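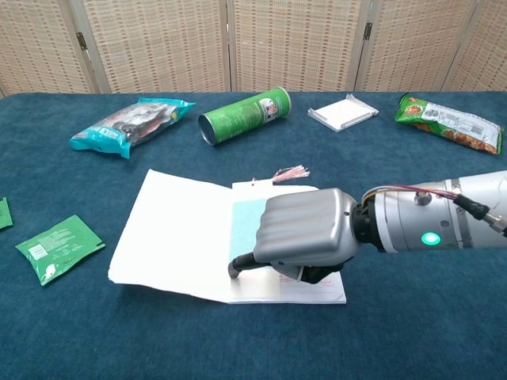
Plevimberg Hourani
Fiction contributor

My aunt kept the table covered in carpet. I should say that first, because people who came to the house always put a hand on it and then looked at her, and she'd say, "It's quieter," and go on with whatever she was doing. Dark teal, the short scratchy kind, left over from the hallway. You couldn't write a letter on it without poking a hole through the paper, but you could drop a whole tray of forks and nobody upstairs would wake.

So when she left me the house on Sallerar Street, the table came with it, and so did the folding screen, the woven one with the little rust-colored marks all over it that I used to believe were writing. I spent one entire summer trying to read them. I was 9, I think, or close to it, and I had decided the screen was a letter from somebody who had run out of paper. I had a notebook and everything! Each mark got a letter of the alphabet, and by the end of August I had a message that said something like TTTROOOTTT, and I put the notebook away.

I moved in with two suitcases and a bag of snacks from the gas station, and the first night I ate dinner at that table with the screen behind it and the window open. Chips out of the can. A bag of something crunchy and sweet that I'd bought only for the color. I know how that sounds, but the stove hadn't been hooked up and I'd been driving since before dawn, and there is a kind of tired where a plate feels like a lot to ask of a person.

I found the booklet in the sideboard drawer, under the good napkins.

It was thin and white, the sort of thing you'd get with a radio or at a concert, and it had a tassel with it, pink and white, coming apart at the threads. I opened it on the carpet and the left page wouldn't stay down. It wanted to curl. The right one had a block of pale blue on it by the fold, and some red down in the corner, faint, like it had been stamped by somebody in a hurry to get home. On the left there was nothing at all. I held it up to the lamp, I tilted it, I did the thing with the side of a pencil that works in movies. Nothing.

My aunt did not keep things by accident. She threw out birthday cards the morning after the birthday. She once threw out a chair because it had been "looking at her." If she had put a booklet under the napkins, she'd put it there.

I called my mother, who was eating something and didn't stop.

"Oh, that'll be from Cellier," she said.

"What's Cellier?"

"Where she went. Before you were born. She went for a weekend and stayed until May."

I asked what was in Cellier and my mother said a train station, a bakery, and as far as she'd ever been told, 986 people, one of whom was my aunt for a while. Then she said she had to go, there was a show on.

I sat back down. I pressed the booklet flat and it curled up again. I ate a few more chips — the can kept rolling toward me, the floor in that room slopes and always has — and I tried to picture my aunt in a place I'd never heard of, buying bread, being one of the 986. She'd never mentioned it. She had told me the whole plot of every movie she ever saw, and what her dentist said, and what she said back. She told me once what she'd paid for the hall carpet, down to the penny, and that it had been a crime. But a whole winter and half a spring had gone under the napkins.

Around midnight I got up and moved the screen. I only wanted the air from the window. It was heavier than I remembered, and one of the hinges made a noise like a small dog, and when I got it folded back I saw the wall behind it for the first time in my life.

She'd written on it. Pencil, very light, low down near the baseboard, where you'd have to be sitting on the floor. It was a column of numbers with a line under it, and at the bottom, 2,000, and next to that, in her square capitals, TRAIN + ROOM + 3 MONTHS. And under that, smaller: STILL NOT ENOUGH.

I don't know when she wrote it. It could have been before she went or long after, when she was thinking of going back. The pencil had gone silvery, the way it does. I sat on the floor with my back against a table leg and read the sum from the top, and I'm good at sums, and I added it up 3 times. It was enough. She had carried a one wrong near the middle. She'd had the money, or she would have had it, with a little left over for bread.

I thought about calling my mother again, but the show would still be on, and I didn't know what I would ask her.

In the morning the stove man came. He put his hand on the table and looked at me.

"It's quieter," I said.

He nodded and went to see about the stove. I picked up the snack bags and wiped the crumbs off the carpet, which you can't do, you can only push them around until they go down in. Then I put the booklet in my coat pocket, with the tassel hanging out, and went to look up the trains.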